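Last updated: August

We use cookies to remember your settings and keep this page running. Accept / Manage choices

OK so people keep asking about the pale table after I complained about it for a whole evening last month. Thread time. It's long, get a snack.

Backstory first. For years I packed and sorted everything on a dark worktop that hid crumbs, dust, dropped screws, the lot. I thought that was a good thing! Then I lost the same tiny hinge pin on it three times in one afternoon and decided I was done with dark surfaces forever.

I wanted light. Plain, pale, no pattern, no fake marble swirls. You would not believe how hard it is to buy a table top with nothing drawn on it.

First stop was Guver, the secondhand warehouse out past the train yard. They had one pale top and it had a burn mark shaped like an iron. The guy offered to throw in a lamp to make up for it. I do not need a lamp. (I took the lamp. I didn't take the table.)

Then I looked at a new one from Ruddock. Very nice, very smooth, and it would have eaten my budget for the entire room. I stood there patting it like a horse for way too long and went home.

In the end it came from a neighbor two streets over in Skamutden who was moving and didn't want to carry it down the stairs. Neither did I, it turned into a whole afternoon, and there's still a scuff on their banister that I've apologized for twice.

Now for cleaning it, which is what most of you asked.

Everyone told me to scrub it with powder cleaner. Please don't do that to a pale top with any kind of finish on it. I tried it on the underside first and it went dull in a patch the size of my hand. So glad I didn't start on top.

What worked for me: warm water, a drop of dish soap, a soft cloth, then a second cloth that's just plain water. Dry it right away. The streaks I was blaming on the table were 100% me walking off to answer the door and letting it air dry.

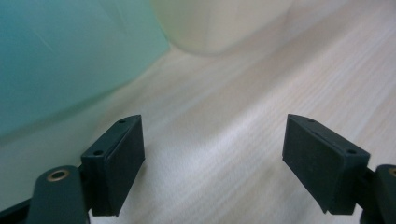
For the marks that soap wouldn't shift I used a baking soda paste, thin, like pancake batter. Spread it on with a fingertip, leave it while you make coffee, wipe it off. Don't rub in circles. I rubbed in circles and made a little halo that took me another evening to blend out.

Pen ink is its own thing. A dab of rubbing alcohol on a cotton swab, and keep turning the swab so you're not painting the ink back on. I learned this from a gel pen that rolled under a box and sat there leaking, in purple.

Then there's sanding. I had one rough corner where something had been dragged across it before my time. I started with 600 grit because the person at the hardware counter said anything coarser would leave lines I'd see forever. Used it wet, tiny strokes, barely pressing.

After that I went up to 3,000, in stages, and yes that's overkill for a table I sort mail on. But the corner feels lovely now and I touch it every single time I walk past, so no regrets!

Budget for the supplies was tiny by the way. The whole cleaning and sanding kit came to 12 dollars and I've got most of it left over in a shoebox.

Next question I got a lot: "doesn't it show everything??" Yes! It does! That's the deal. A coffee ring on pale is like a headline. But I can find a dropped needle in a second now, and I'll take that trade every day.

My routine is one quick wipe in the morning and a proper one after dinner. If I skip the dinner one I pay for it. Tomato sauce especially - I don't know what's in tomato sauce but it plays for keeps.

Somebody asked about wax. I used the Matard paste, thin coat, left it overnight, buffed it with an old T-shirt. Tin says up to 2 coats. I did one and stopped, mostly out of laziness, and water still beads on it a few weeks in. It smells like a school gym for a day, so open a window.

Felt pads under anything you leave sitting there. Get the sew-on or screw-on kind if your things have feet that allow it, the sticky ones slide off and leave a gummy stripe, and then you're back at the rubbing alcohol again.

Also lighting! A pale top throws so much light back up at you. I'd been working under the big ceiling bulb and getting a headache by nine at night. Switched to the free lamp, turned it toward the wall, and it's so much softer. OK fine, thank you, Guver guy.

What I haven't figured out: the edge strip. It's lifting a bit on the window side and I can get a fingernail under it. Wood glue and clamps? Iron it back down? I'm scared of the iron after what I saw at the warehouse.

If you've fixed one of these, tell me what you used and how long you clamped it for. I'm going to leave it alone until I hear from somebody braver than me.

Contact | Copyright, all rights reserved | Back to top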